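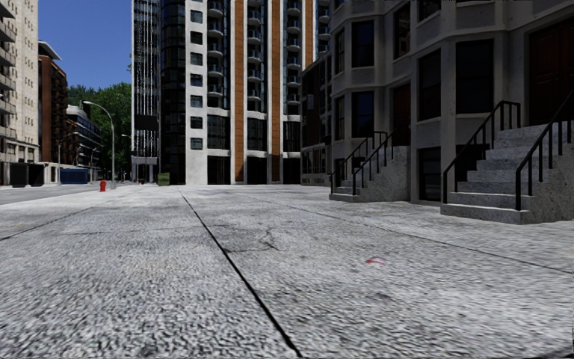
Midthorpe, 2018-12-10

Trukari have been a band for 17 years and have made two albums. The first was recorded in a weekend and sold mostly at shows. The second, Arley, comes out next month, and they have spent longer on it than some groups spend together.

Lemlem Tesfamariam writes the songs and sings most of them. Janaka Karunaratne plays guitar, Anjana Ekanayake plays bass and Apolinar Becerra has been on drums since the original drummer moved to the coast. All four have day jobs. Rehearsals happen after dinner, in a room above a tile shop, and finish when the neighbours start to complain.

The new record has nine songs. The longest, "Miah", runs past the eight-minute mark and doesn't bring in the drums until the halfway point. Tesfamariam wrote it on her mother's piano and wanted to leave it off. Becerra argued for it, even though he spends four minutes of every performance with his hands in his lap.
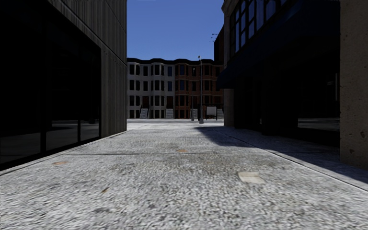 Shiuli Bhattacharjee thought the song should have opened the album, and told them so at the first playback in August. She still thinks it is buried at track seven, where people listening on the bus will never reach it.

The band kept the order as it was. Side one is the louder half, with Karunaratne's guitar well up in the mix and the vocals doubled on nearly every chorus. "Room 404" is the obvious single, a quick, sour song about a hotel booking that went wrong on their only interstate tour. Ekanayake sings that one, her first lead vocal on record, and she does it in a flat, unbothered voice that suits the words.

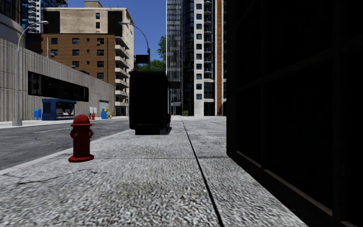
Side two slows down and is better for it. The organ on "Spare Key" was borrowed from a church hall and is slightly out of tune with everything else. They tried to fix it, then tuned the guitars to match. The last song is just Tesfamariam and a nylon-string guitar, recorded in one take with the heater ticking in the background.

There will be a launch show in Midthorpe and a few dates after that, depending on who can get leave. Tesfamariam already has songs for a third album. She would like to record them before the winter, though Karunaratne says she said the same thing last time.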